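27 June 2022

Second day on the laundry jobs at Dromside. Aminu Effiong had me on whites again, teaching by hand with the grippers. I squeeze, lift, let go, and the recording goes off to train the arm. My wrists are sore. I kept bunching up the soft cloth when I should have been looking for an edge first.
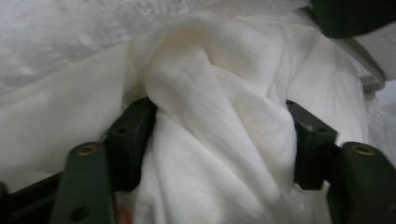 Othmane Chraibi reckoned I was still moving too fast, and that the arm would only learn to be in a hurry. He wants a full stop before each grip. I tried that after morning tea and it felt silly, but the takes were cleaner. We had 133 by lunch and threw out 32 of them, mostly my early ones.

Mesh is harder than cotton. It slides on the table and the fingers close on nothing. I went for the edge and left the zip alone.

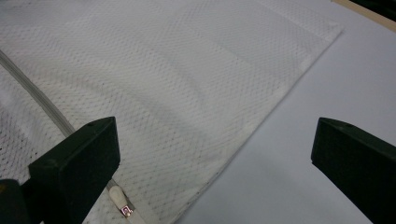 White mesh with the zip, flat on the table.

Used both grippers later on, one for the thick cloth and one for the sheer stuff. I pinch near the seam, where there is more to hold. Jardine want 300 good takes before they train anything, so we will be at it a while.

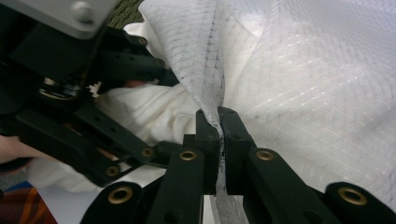 Do the bad takes get used at all? Only the ones where I drop the cloth and pick it up again.

Fish for tea. Rang Mum. Need to buy wrist tape tomorrow.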